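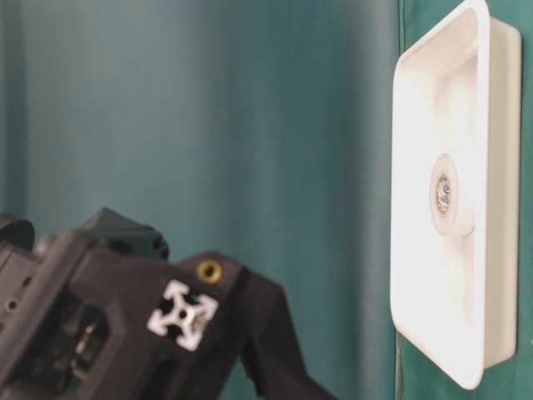

Reading time: 4 min

Courses > Surfaces and Light > Handouts > Unit 6

We use cookies to remember your language. Accept / Settings

Unit 6. Hanging cloth and a white tray

Ott Priedītis, Killgate evening course
Thursday, December 20, 2018

Last week we worked with flat card. Now we take cloth, and the first question is how much of it to buy. A cloth which hangs completely flat needs only the width of the wall. If you want soft vertical folds, as in the teal curtain, you must take more. For a background of 80 cm, I cut 1,980 mm and push it together on the rail until the folds look calm. Please write down your own width in the table on the back page.

Folds change the color. The teal is one fabric, but where a fold turns to the light it becomes lighter and almost gray, and in the shadow it goes to a deep blue-green. Students often mix two paints for this. Begin with one paint and change only how light or dark it is, then compare again with the cloth.

6.1 The white tray

A white rectangular tray standing upright is a difficult neighbor for a dark green. Our eye adapts to the green and then the white appears stronger than it is. Do the following before you draw anything:

- Look at the rim first. It is raised, so its edge can catch much light.
- Find where the inner wall is gray. This gray gives you the depth.
- Leave the paper empty for the brightest part.

Some of you draw a black line around the tray. It is not necessary, the green beside it

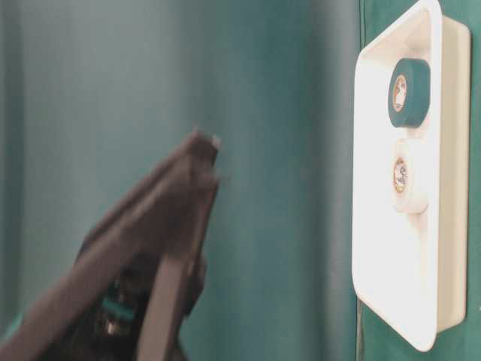
already makes the edge, and a line will make the tray look like a picture of a tray glued on the cloth. If you feel unsure, put the green first and stop exactly at the rim. With the Muritz paper this goes well, but the Alva paper drinks the paint and you need a second layer after it dries.

6.2 Seen from the side

When the tray is seen at an angle, the far side becomes narrower. Measure with the pencil, arm straight. In the February group, the usual mistake was to keep both long sides the same length. Check also that the corners stay round.

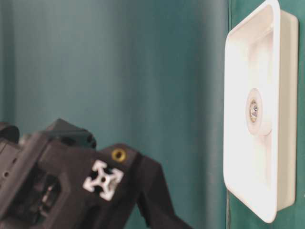

Aníbal Mendes wrote in the margin of the draft that he would hang the cloth one day before the lesson, "so the packing creases have time to fall out, otherwise people draw them as folds."

I agree with this and have added it to the preparation list.

Homework: one study of hanging cloth, no white object, 53 minutes maximum. Bring it to Pellau, room 62, with your name on the back.

Tags: drapery, white on green, homework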